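Pavex says its new parking app will save Toledo Street traders money. I have read the leaflet twice and I still can't find where.

The firm wants 300 spaces moved over to the app by November, with the pay machines taken out on the same day. Shops that sign up get 48 free visitor sessions. After that they pay like everyone else, and the rate is in a separate document which the helpline couldn't send me.

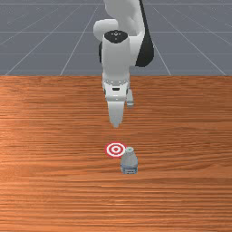

Pavex points to its trial at the Istaser car park, where it logged 1,449 payments. It doesn't say over how many weeks, or how many drivers gave up and went to the retail park. I asked on Wednesday and was told the figures were "encouraging". Encouraging to whom?

The council, meanwhile, has set aside 3,000 pounds for signs. My guess is we'll need most of that to explain the old signs. 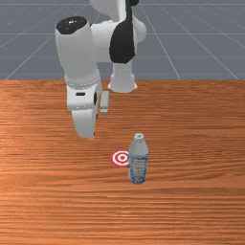
Ezequiel Olmedo thinks I'm being unfair, and wrote in to say the coin slots have been jammed since spring and his customers would pay by carrier pigeon if it worked. Fair enough on the coin slots. I'd still like to see the rate before I sign.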